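Subject: Re: [kitchenwood] Spoons in a wire basket, and what to do with a pale table
To: kitchenwood list

Hello all,

I am answering the message about utensil storage from earlier in the month, and I am sorry for the slow reply. We were moving from the flat in Endholm and my computer was in a box for longer than I had planned. I keep the part I am answering below, as the list rules ask.

> I have the usual ceramic jar next to the stove and the
> usual problem with it. The bottom of the jar collects
> crumbs and something gray, and the handles of my wooden
> spoons have gone dark where they stand in it. I have seen
> people lay their spoons down in an open wire basket
> instead. Does it work in a real kitchen, or does it only
> look nice in a shop? My second question is about the table.
> We have a light wooden one and I am afraid to put anything
> made of metal on it. My husband says put a cloth under
> everything. I do not want a cloth under everything.
>
> Also, has anybody oiled spoons that were sold with a shiny
> finish? Mine came shiny and I do not know if oil will do
> anything to them.

I will take the basket first, then the shine, then the table.

I used a jar for many years. It was a tall stoneware one from a market, heavy, very pretty, and I had exactly the problem you describe. When I washed a spoon in the evening I dried it with a towel and put it in the jar, and I believed it was dry. But a wooden handle keeps some water in the end grain, and the end grain is the part that stands on the bottom of the jar, where there is no air. After 7 months in that jar one spoon had a black ring at the end of the handle which I could not sand away without making the spoon visibly shorter. I did sand it, and now it is my short spoon.

So I changed to a wire basket, a black one, rectangular, with a divider standing up in the middle. I bought it from Kisine when they still had the small shop next to the bakery. I do not know if they sell the same model now. The spoons can lie with the head resting over the rim and the handle inside, or they can stand more upright against the divider. I do it both ways, depending on my mood and on how many there are.
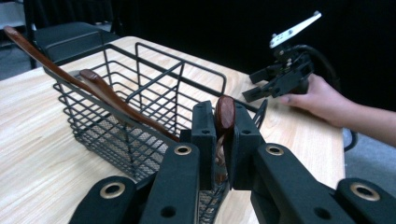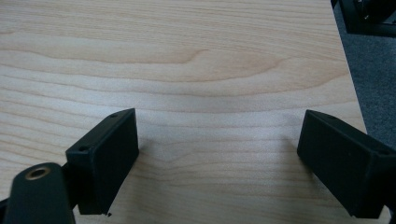 On the question of whether it works in a real kitchen, my answer is yes, but you must accept two things.

The first is that the spoons do not stay where you put them. In a jar they stand like flowers and you always know where to reach. In a basket they slide, especially the long ones, which are heavier at the head end. If you take out the one that lies underneath, the others move, and sometimes one falls on the table. I was annoyed by this in the first weeks and then I stopped noticing. If it would annoy you more than it annoyed me, look for a basket with higher sides, or put only the spoons you use every day in it and keep the others in a drawer.

The second is dust. A jar protects the handles and shows the heads to the air, and a basket shows everything. If you cook every day this makes no difference, but a spoon which you use only for jam in the summer will be dusty in winter. I rinse such a spoon before I use it, and that is all.

Crumbs fall through the larger openings and end up on the table, where you can wipe them away. If your basket has a finer mesh on the floor, as mine has, some crumbs will stay on it. Turn the basket over above the sink once a week and knock on it with your hand. Do not scrub the mesh with steel wool! I did that with an earlier basket, the coating came off at the crossings, and the rust came very soon after. A soft brush for vegetables is good, with warm water and a drop of dish soap. Dry it upside down.

Now the shiny spoons. My reddish-brown ones also have a gloss. I wrote to Turklow before I bought them and asked what the finish was, and they answered only that it was "suitable for kitchen use," so I know as much as you do. What I can tell you is what I observed. When a finish like this is whole, oil stays on top of it. It feels sticky the next day and it takes dust, and you must wipe it all off again. It is wasted oil. When the finish has begun to wear, at the lip of the spoon and where you hold it, the bare places drink the oil and the shiny places do not, and the spoon looks spotted for a while.

I did the following, and I was content with the result. I waited until the lip of one spoon was clearly dull. Then I sanded this spoon completely, head and handle, first with 400 paper until there was no more gloss. I wet it, let it dry overnight, and sanded again lightly, because the water raises the small fibers. Then I put on oil, waited for half an hour, wiped away everything the wood had not taken, and repeated this the next evening. It should rest for a few days before you cook with it, and longer if you use an oil that hardens. The color became less red and more simply brown. I like it more, but please try it on one spoon only, in case you do not.

Somebody on this list once recommended to go on up to 2000 paper for a surface like silk. I tried that too. It is very beautiful for one week, and after the first tomato sauce you cannot tell it from the others. I would not spend the evening on it again.

If your spoons are new and the shine is even, my advice is to leave them alone. Wash them by hand, do not let them lie in the water, and wait.

Then the table. I understand your fear very well. On a pale surface with a quiet grain you see every mark, and you see it best in the morning, when the light comes in low. In my experience the wire basket itself is not dangerous when it stands still. The trouble comes when somebody pushes it across the table to make space for a plate. A coated wire is smooth, but if a grain of salt or sand is under it, that grain makes the scratch. So the rules in our house are these:

Lift the basket, do not push it.
Wipe the place where it stands, also under it, and not only the space next to it.
If a small dark bit lies on the wood, pick it up with a damp finger before wiping. A dry cloth only drags it along.
No wet basket on the table. A wet wire that stands overnight can leave a line.

I can understand your husband with his cloth, but I am with you. A cloth under a wire basket catches the crumbs in the weave, it stays damp if the spoons are damp, and then you have your jar again in another form. If you want some protection, use small felt or clear rubber dots. Esquivel had a sheet of clear ones made for picture frames, and they can be cut in half with kitchen scissors and glued under the corners. Mine fall off from time to time after washing and I put on new ones. On a very round wire they do not hold well, so look first if your basket has any flat part underneath.

One more thing about pale tables. Please find out what yours is before you treat it with anything. Many tables that look like light solid wood are laminate or have a hard lacquer on top, and then oil does nothing good for them. A drop of water in a hidden place will tell you something. If it makes a darker spot after 2 minutes, the wood is open and can be oiled. If it sits there like a bead, the surface is closed, and you need only a soft cloth and mild soap. On a closed surface you also cannot sand out a scratch, so the lifting rule is more important there than on an oiled table. I learned this on a side table that belonged to my landlady in Endholm, and it was not a pleasant conversation.

To come back to the jar, you do not need to throw it away. Mine holds the metal whisk and the ladle now, which do not mind standing in it. I put a folded piece of paper towel at the bottom and change it when I remember. The gray material you describe was in my case flour with a little water, so it is probably nothing terrible, but I would wash the jar with hot water and baking soda and leave it open in the sun for a day.

For the handles that are already dark, lemon and salt will make them a little lighter on the surface. It will not reach the deep part. If the wood smells bad also after washing and drying, I would not keep the spoon for food. It can still stir paint or hold up a tomato plant.

I have a question of my own, if somebody has patience for it. I am looking for a divider that can be taken out of a basket for washing. Mine is fixed, and the corner where it meets the side is the one place where the brush does not reach properly. I have used an old toothbrush and also a pipe cleaner, and the pipe cleaner was better, but it leaves fluff. If you own a basket with a loose divider — and it does not rattle every time you take out a spoon — please write where you found it.

With kind greetings from the new kitchen, where half of the drawers still have no handles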